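Wrist camera policy in simulation: success drops when a big flat surface fills the view
Forum: Manipulation and Learning > Methods

vnorgaard
Posted February 15, 2021

Hello all. I want to share a result and ask for opinions, especially from people who train with a camera on the wrist only.

We train a policy by imitation in a simulated home. The internal name of the project is Brarnulus. The training set has 921 demonstrations, all collected by teleoperation in the simulator. For testing we made 252 episodes with new room layouts and new colors for walls, floors and furniture. The policy finished 149 of them.

I then went through the failures one by one and wrote down what the wrist camera saw when things started to go wrong. In 70 of the failed episodes, one large surface of a single color covered most of the view at that moment. The arm becomes slow, makes small movements back and forth, and the episode runs out of time.

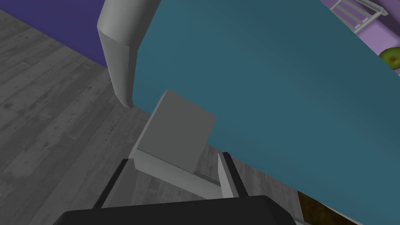 My explanation is that the encoder loses the position of the fingers relative to everything else. A smooth panel at this distance has almost no texture, so there is very little to tell the network if it is moving along it or not moving at all. The floor planks still give some information, but only in one part of the view.

I would like to try a method where random patches of the wrist view are replaced by flat color during training. Has anybody done this with a small demonstration set?

Vilhjálmur

tamer_arm
Yes, we did it, with squares of random color. It helped when the surface was far away and did almost nothing when it was close. Our guess was that the shadow matters. A pasted patch has no shadow and no gradient, and the real panel has both. The network learns to ignore the patches and is still confused by the panel.

What is your frame history? If it is a single frame I would change that first.

m_paiva
I am not convinced by the explanation, sorry. You looked at the failures and found large surfaces in many of them. But how many of the successful episodes also have a large surface in view at some moment? Near furniture this happens all the time. If you did not label the successes in the same way, the number 70 says very little.

Also, slow movement back and forth is what I see when the demonstrations disagree with each other. Operators do different things close to an obstacle. Some go back and come again from another side, some push through slowly. The average of these is an arm that stays where it is.

Margarida Paiva

vnorgaard
@tamer_arm: it is a single frame plus joint positions. We tried a history of four frames in October, and the policy began to copy its previous action, so we removed it.

@m_paiva: this is a fair point and I have to admit that I labeled only the failures. I will label the successes also. About the operators, we had two of them, and I know that they have different habits. I can train on each one separately, but then the sets become quite small.

clokirholm
I disagree with Margarida a little. Both things can be true. You can test it cheaply: take one failed episode, keep the geometry exactly the same, and put a wood texture on the large surface. Run it again with the same seed. If the arm continues normally, it is vision. If it still hesitates, look at the demonstrations.

For me the simulator makes this test so easy that I would do it before any new training.

m_paiva
I agree that this is the better test. Please do it on more than one episode, and also the other way, with the texture removed in episodes that succeeded.

bergmann
Small question from the side. Is depth available on your wrist camera? We had the same kind of freezing near cabinet doors and it became much less after adding depth – but our gripper is shorter, so maybe it does not compare.

vnorgaard
The simulator can give depth, but the camera we plan to use on the real arm is color only, so I would prefer to stay without it.

The texture swap is a very good idea, thank you. I have started to prepare it in both directions, as Margarida asks, and I will post the table in this thread together with the labels for the successful episodes.

tamer_arm
Please include the seeds if you can. I would like to run the same swap on our side.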